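Trullow Household Word List

Welcome, and thank you for stopping by! Trullow is a list of everyday words people use for things around the house, gathered from families in and near Bravport and typed up by Refugio Ibarra, with a great deal of patient checking by Abundio Quezada (who knows more names for a dust rag than anyone I've met).

What's in it

There are 3678 entries in the main file, words.csv. Each row has the word, a plain meaning, the room it belongs to, and a note on who says it, if we were told. Another 800 entries sit in unsorted.csv, and those are a bit of a jumble, so please go easy on them.

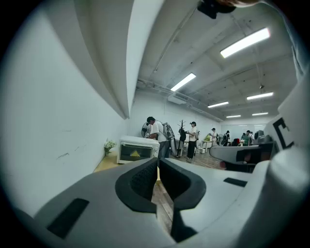 Floors turned out to be the richest part of the whole list, which surprised us both. People have one word for the crumbs under a table and quite another for the crumbs along a wall, and they'll argue over it happily all through supper. We kept both spellings wherever a family couldn't agree.

Known problems

Kitchen words are heavier than they should be, and garage words are thin. The "who says it" column is blank for most of the older rows, which came over from Refugio's index cards in January. Room names follow the Fontes list, version 14, except for "mudroom," which we added ourselves.

Using it

Help yourself for teaching, spelling tools or plain curiosity. If you fix something, send it back to Abundio and he'll fold it into the next copy.

Last updated February 2018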